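Search this book Enter a word or page

Chapter 16
Setting Out a Vegetable Display

Walk into any good greengrocer's and your eye goes straight to the vegetables. Somebody has thought about where each kind should sit, and it's a lovely thing to learn to do well! In this chapter we begin with bins and dividers, then move on to floors and stands.

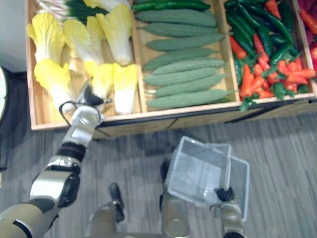

Colour is the best place to start. Pale and bright vegetables help each other, so it pays to mix them along the row. The bitter melons make a calm green stripe between the yellow-tipped cabbage and the lively heap of chillies and carrots, and each kind is easy to find.

Shape matters just as much. Try sketching your bins on paper before you lift a single crate.

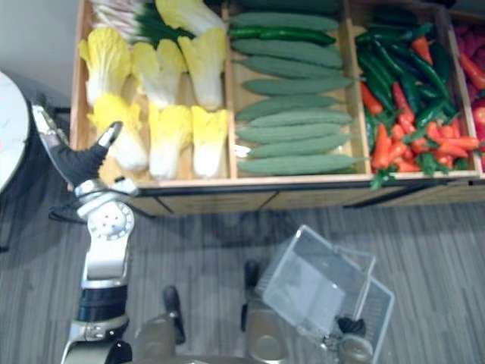 Long vegetables look their best when they all lie the same way. Stack them crosswise and the pile builds up like logs. The bitter gourds are done like this, close together, with the longest along the front edge, though a dark green chilli has found its way in among them. Keep an eye out for strays as you work.

Now look down. The floor is part of the display too, and a quiet colour lets the vegetables shine.

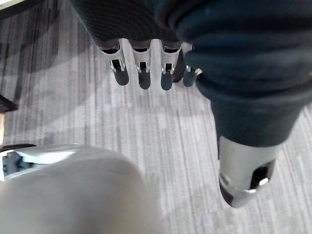
Fig. 16.3 Grey carpet with a fine streaked pattern.

Stands come next, and they're great fun to plan.

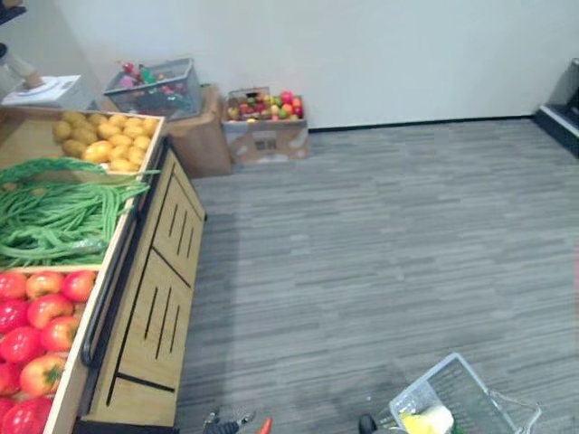

Loose, tangly things need more room than you might expect. Give them a bin of their own and let them sprawl a little. The long beans trail over the divider towards the potatoes, and they look all the more generous for it, while the tomatoes stay packed tightly in the nearest bin.

Activity 1: Draw a three-bin stand and choose a vegetable for each bin. Swap drawings with a partner and explain your choices.

Contact Bomside | © Bomside | Back to top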